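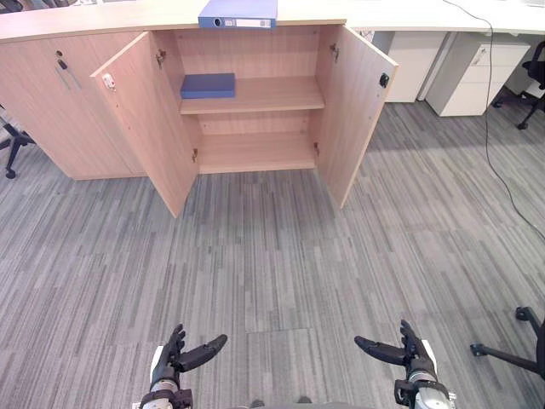

Photo: Ebony McKinnon / Rurkis project

Rurkis: office storage tasks
Progress report to Aneck, September 2025
Prepared by Anong Rungrueang, with notes from Ebony McKinnon

1. Where we stand

The plan you approved called for 700 usable examples of cabinet and shelf work by the end of this period. We have 700 recordings. I would not call them 700 usable examples, and most of this report is about the difference.

The recordings cover opening a pair of cabinet doors, taking a flat box off a shelf, putting a binder away, and closing up again. All were made by an operator driving both arms. The cabinet in the photo at the top is the one we use most: two doors on concealed hinges, one shelf, a blue box on the left end of it and a lever-arch binder lying on the counter above. A full run ends with the binder in the compartment and both doors shut.

Ebony has now reviewed every recording from the July block and has started on the later ones. She rejected more than I expected and I agree with nearly all of her calls. The usual problem is the doors. An operator who gets the first door open a little too fast will often nudge the second one with the back of the hand, and from then on the run is a recovery from a mistake. We want some recoveries in the set. We do not want them labeled as clean runs, and a good many were.

2. What the examples do and do not show

My main worry is variety. The original proposal said the system would learn to "put things away in an ordinary office." What we are teaching it so far is to put one kind of binder into one kind of cabinet. There are 24 starting layouts on the task sheet, but several of them differ only in where the box sits on the shelf, and the operators have favorites. Ebony's note on this reads: "If I cover up the layout number I can't tell 5 from 6 or 11 from 12. I doubt the model can either."

The second worry is that the operators have become too good at it. In the early runs they hesitated, came in at odd angles, backed off and tried again. Now they have a routine. It looks better on the monitor and it saves time, but it means the later recordings are close copies of one another. I would trade a large share of them for a smaller number made by people who have not done the task before.

Third, the binder. It starts flat on the counter with its spine toward the robot, and the finger hole in the spine is very tempting. Two operators hook a finger through it and pull. The others grip the binder by its edges. Both ways are fine for a person. For training I think we have to decide whether we are mixing two methods on purpose, and so far nothing in the labels says which one was used. Ebony is adding a field for it.

3. The first trained version

You asked for an early result, so we trained on what we had in July and ran 34 trials. I am reporting this because you asked, and I would ask that it not go on a slide.

The system opened both doors in most trials when the cabinet was placed as it was during recording. When we shifted the robot to the side by a hand's width, it mostly reached for where the door edge used to be. It never closed the doors properly without help. On the box it did better than I had guessed, though the box had been left in a familiar spot each time and I don't read much into that.

Clornusine, who supply the labeling tool, have suggested that more data of the same sort would fix the side-shift problem. Perhaps. They charge by the recording, and I would like to see it tested on a small batch before we pay for a large one.

4. Changes we have made

- Operators now draw their layout from a shuffled list and may not swap it.
- The robot's starting spot changes between runs. The marks on the carpet have been taken up.
- Every run gets one of three labels: clean, recovered, failed. Failed runs are kept.
- Chairs are left wherever they happen to be, unless one is in the robot's way. Early on we were tidying the room before each session, and the system will not have that luxury later.
- Review happens within the same week as recording. The July backlog cost us a lot, as the same labeling error was repeated for the whole block before it was caught.

5. What we have not done

The drawer tasks have not started. I know they were due in this period. The pedestal drawers need a different grip and I did not want to begin a second task while the labels on the first were in doubt.

Work at the Cârstea site has not started either. We have access to the room but the furniture list they sent does not match what Ebony found there - no hinged doors at all, only sliding ones. That could turn out to be useful, but it is a different task from the one in the plan and needs its own task sheet.

6. What we are asking for

We would like to stop counting recordings as the measure of progress. The count was met and it tells you very little. In its place I propose that we report the number of clean runs per layout after review, along with results from trials where the robot and the contents of the shelf have both been moved.

We also ask for 2 more operators for the next period, preferably new to the work, and for the drawer tasks to be moved back by one period. No extra money is needed if the Clornusine order stays on hold.

Ebony's review sheet, with her reasons for each rejected July run, is in the shared folder. The later recordings will be added to it as she gets through them.

Anong Rungrueang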